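Menos catálogo y más botellas

Llevamos demasiado tiempo eligiendo pinzas por la hoja de datos. En Nidis comparamos la Miltik y la Felent con 200 agarres cada una, y la fuerza máxima apenas sirvió para decidir. Pesó más el recorrido de los cables.
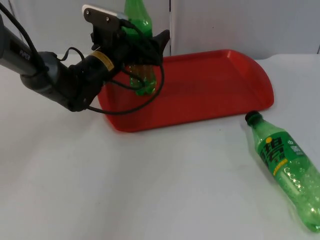 El brazo PiPER sostiene una botella verde sobre la bandeja roja.

Una botella de plástico cede, brilla y deja pasar la luz. Por eso me parece mejor prueba que un cubo rígido. Yo pediría a cada fabricante 3 objetos corrientes y todos los fallos publicados.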